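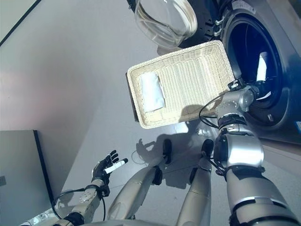
Section 5. Laundry room, washer side

Applies to Katesholm only. Gistelham has its own sheet, different washer, don't mix them up. Do the set-up before the first load of the stay and again after any long gap. Small things go in from the cream woven basket, tipped toward the drum with the glass door swung right back, same as with the folded white cloth in there. Big things (duvet covers, bath sheets) go in by the armful, basket stays on the floor. Door key is on the hook inside the pantry, cupboard code is 881. Put the key back after.

5.1 Before you switch anything on

1. Water tap behind the machine, quarter turn, handle in line with the pipe = open.
2. Check the drain hose is hooked in the standpipe and the strap is on.
3. Plug in. Wall socket, not the extension lead.
4. Open the glass door all the way. It hangs on the left, so stand to the right of it.
5. Look in the drum. Hand in, feel round the back. Socks, hair ties, coins.
6. Wipe the black rubber gasket. Pull the fold toward you with a finger and wipe inside that too, bottom half especially.

NOTE: Old towels for wiping are in the bottom drawer. Not the white cloths. White cloths are for tables.

CAUTION: Do not lean on the open door or hang a full basket off it. The hinge was replaced in May and we'd like it to last.

5.2 Sorting

Sort on the bench, not the floor.

1. Whites together: table cloths, napkins, the small folded cloths, pillow cases.
2. Towels alone. They shed.
3. Kitchen things alone, hot.
4. Guest clothes only if it says so in Tandeo under the booking. Otherwise leave them where you found them.
5. Anything with a stain, out of the pile and onto the left end of the bench. See 5.6.

Unfold before loading. Cloths that come down clean but were out on a table still get washed, so shake them open, crumbs outside please. A cloth that goes in folded comes out with the fold still dirty down the middle, and then it's a second wash.

NOTE: Baskets. The woven one is for dry things only. Wet washing goes in the plastic tub. The weave takes up water and goes grey and then it smells, we lost one that way already.

5.3 Loading

1. Bring the basket up to the opening. Rim close to the gasket, end down a little.
2. Tip, and help the cloths in with your free hand. Nothing over the rim.
3. Big items first if mixed, small on top.
4. Fill to a hand's width below the top of the drum. No pushing down.
5. Run a finger round the gasket. Corners of napkins get caught here more than anything else.
6. Close the door. Push till it clicks. If no click, something is caught, go back to step 5.

CAUTION: Check the basket floor before you put it away. Small cloths lie flat in the weave and get left behind.

5.4 Soap and program

1. Pull the drawer out. Powder in the left compartment, one level scoop. Two for kitchen loads.
2. Softener: none for towels, none for table things. Bed linen only, up to the line.
3. Push the drawer in slowly.
4. Whites and table linen, cottons 60. Towels the same. Colors 40. Kitchen 90.
5. Spin on full except for the curtains.
6. Start. Wait there untill you hear water going in.

No water? Tap. Still no water, stop the program and ring Burgi Wallner, number is on the pantry door. Don't pull the machine out yourself.

NOTE: Write the meter reading in the book before the first load and after the last. Last reading carried over from the old book is 1,937. Just the black digits, leave off the red one.

5.5 Woodwork near the machine

Short one but gets forgotten. Anything wooden in the laundry room stays dry and stays off the washer. It walks on a fast spin and falls.

1. Move wooden things clear before the spin. Hand's width at least.
2. Drips wiped off at once, along the grain.
3. No wet cloths draped over wood. Use the line.
4. Oil twice a year, thin coat, leave overnight with the window open. 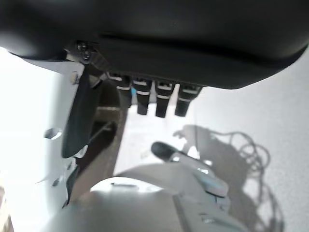 Fig. 5b. Brown wood, straight edges, upright.

Check edges for swelling when you do the oiling. If the edge feels rough or lifts, sand lightly, fine paper, then oil. If it's black underneath leave it and write it in the book. Baumgartner does the repairs, he comes when there's enough on the list to make the trip worth it.

5.6 Stains

Do these before the load goes in.

Wine: cold water, then salt, then leave. Not hot.
Candle wax: freezer bag on top with ice, scrape with a spoon, then wash at 60.
Coffee: dish soap, rub from the outside in.
Rust spots: don't try. Set aside.
Egg: cold water only.

One try each. If it's still there after the wash, don't tumble dry it, put it in the blue bag for Burgi.

5.7 Unloading

1. Wait for the door lock to let go. Takes a minute or two after the drum stops. Do not force the handle.
2. Plastic tub under the opening.
3. Take everything out, spin the drum once by hand and look again.
4. Shake each cloth hard and hang it straight. Napkins by the corner, table cloths doubled over the line.
5. Leave the glass door open. Leave the soap drawer open as well.
6. Tap off if it was the last load of the day.

Dry cloths get folded in half, in half again, then stacked in the woven basket with the folds all facing the same way. Soft creases are OK, the small ones don't need ironing. Table cloths do.

5.8 After 14 loads

1. Empty hot wash, 90, no soap.
2. Filter: flap at the bottom, flat tray under, unscrew slowly. Expect water.
3. Rinse the filter, check the hole behind it, screw back tight.
4. Take the soap drawer right out and scrub it with the old tooth brush.
5. Gasket again, with vinegar this time.
6. Start a new line in the book.

CAUTION: Never open the filter straight after a hot wash. Let it stand an hour.

Spare scoops, pegs and the second filter are on the top shelf in the pantry. If you use the last of anyhting write it on the list, powder most of all. Dryer is section 6.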